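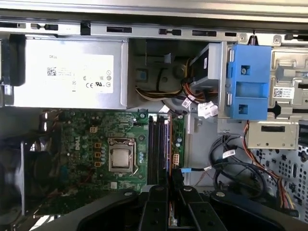
It tastes like a wet porch, somebody at the far end of the bar said, and not a nice porch either.

I'd been pouring at Piras for three weeks at that point and I already had a list of things people had said about the Clastusine. Pencil shavings. Cough drops. A man in bike shorts told me it reminded him of his divorce, and then he bought two bottles, so you never know. But the porch was new, and it was said in such a calm voice that the whole bar sort of turned around to look.

She was by the window, an older woman in a green raincoat, all by herself, with the tasting sheet folded in half under her glass. It wasn't raining. It hadn't rained in Gruten since spring.

"I can pour you something else," I said.

"I didn't say I was done with it," she said.

So I left her to it and went back to my bachelorette party. (There was always a bachelorette party. They came in on the shuttle on Saturdays and they were mostly very sweet and they tipped in cash, and one of them always cried before the dessert wine.) I had a speech I was supposed to give with the second red, which my boss had typed up and taped to the inside of the cabinet door where the guests couldn't see it. It said the Clastusine was an old field variety brought up the valley in a hay wagon and planted by the founding family, and that our block was the last one in the county. Then you were supposed to pause. It really did say PAUSE on the card, in capitals.

I gave the speech. I paused. The bride said, "That's so sad," and I said yes, it kind of was, and poured her another splash.

When I looked up the woman in the raincoat was laughing. She had a hand over her mouth, the way you do in church.

"What?" I said, when I'd gotten back down to her end.

"A hay wagon," she said.

"That's what it says."

"It was a Buick."

I should explain that I didn't know anything about wine then. I'd come out to Gruten to help my cousin with her new baby, and the baby turned out to be an easy baby, and I got bored and answered an ad. My boss hired me in the parking lot. He asked if I could lift a case and whether I got flustered, and I said yes and no, and I guess he liked the order I said it in. So I was no use at all on the history. If the card had said the grapes came by submarine I'd have told everybody submarine, and paused.

"Whose Buick?" I said.

"My mother's. She had the cuttings on the back seat in wet newspaper, and I was back there with them with my feet up on the hump. I was 9. I had newspaper print on my legs for days." She picked up the glass and smelled it again and made a face. "She got them from a man over in Kitura who was pulling his out to plant walnuts. She gave him 25 dollars for all we could carry and he thought she was out of her mind."

I said I didn't know that. She said no, well, how would I.

Then I had to go and open more of the white, and a couple came in wanting to know whether dogs were allowed (they are, on the patio), and the bachelorettes wanted a group picture out by the barrels, so it was a good while before I made it back. I figured she'd be gone. But she'd moved her stool a little closer to the window and she was looking out at the block, which you can see from there if nobody's parked a truck in front of it. It's nothing much to look at. The vines are old and thick and they lean, and one row has a dip in it where the tractor got stuck one year. The posts don't match.

"Your mother worked here?" I said.

"My mother planted that," she said. "She worked for the family, she ran the vineyard for them for 30 years. They didn't want it. They wanted Zinfandel, everybody wanted Zinfandel. They told her she could have the bottom piece where the ground stayed soggy and nothing else would take, and she could do what she liked with it so long as she did it on Sundays."

"So you were out there on Sundays."

"I was out there on Sundays hating every minute of it," she said, very cheerful. "Does it still flood?"

I told her I'd only been there three weeks.

She asked if she could walk down and see it. Now, the rule was that guests didn't go in the vines. There was a sign about it and everything, on account of a guy who'd turned his ankle in a gopher hole and gotten a lawyer. And my boss was in the back doing the club shipment, I could hear the tape gun going. I thought about it for maybe the length of one PAUSE. Then I asked the other girl to take my end of the bar, and I grabbed my hat, and out we went.

It was hot. She kept the raincoat on. She walked faster than I did, and she didn't look at her feet, and she went around a gopher hole I hadn't even seen until I was in it. Down at the bottom the air is a little different — cooler, and you can smell the creek even when there isn't any creek. She went along the first row touching the top of each trunk as she passed, like somebody getting on a bus and touching the seats. She didn't say anything. I'd thought she might cry and I'd been getting ready for it, I'm good with criers, but she didn't seem anywhere near it. About halfway down she stopped and put her hands on her hips.

"Who's been pruning this?"

I said I thought it was a crew.

"They're leaving too much wood. Look at that. Look at it!" And she showed me. She held up a cane and showed me where it should've been cut and where they'd cut it, and how the sun wasn't getting in on the fruit, and how the clusters were all jammed up against each other in the shade with no air. "There's your wet porch," she said. "She never had that. Hers tasted like cherries and a little bit like the inside of a cedar chest. She'd have had a fit."

I ate a grape off that row. It was tart and mostly seed. I said I couldn't taste a porch in it and she said that was fine, I wasn't supposed to yet.

We must've been down there a long time. When we came back up my boss was on the steps with the tape gun still in his hand, and I thought, well, that's that, three weeks, and I started working out what I'd tell my cousin. But he wasn't looking at me. The woman in the raincoat had walked right up to him and started in. She told him about the canes. She told him about the shade. He's a big man and he kept backing up a step at a time until he was in the doorway, and then he said, "Ma'am, do you want to come in and sit down?" and she said no, she wanted him to get a pencil.

He got a pencil. I'll give him that.

She wouldn't take a bottle when she left. He tried to give her one, and then he tried to give her a case, and she said she had to drive all the way home and she wasn't going to do it with that rattling around behind her. She did take the tasting sheet. She'd written something on it next to the Clastusine, and I tried to read it while she was buttoning up, but she had terrible handwriting. I got "not" and I got "Sunday" and that was all.

The shuttle had gone by then. The other girl had done all my glasses, every last one, and wasn't speaking to me over it, and I gave her my half of the tips, which came to 50 dollars, and then she was.

My boss never said a word about the vines or the sign. He came out when I was mopping and opened the cabinet door and stood there reading his own card. He peeled the tape off one corner and then he stuck it down again.

"A Buick," he said.

"That's what she told me."

"What year?"

I said I hadn't asked. He looked so let down that I felt bad, so I said it was probably a big one, if it had a back seat that could hold all that and a kid too. He nodded and went off to turn out the patio lights. The next Saturday I had a party of dental hygienists, and when I got to the second red I opened my mouth to do the hay wagon and went with the Buick, newspaper and all. I forgot to pause. One of them asked me what color it was and I said green.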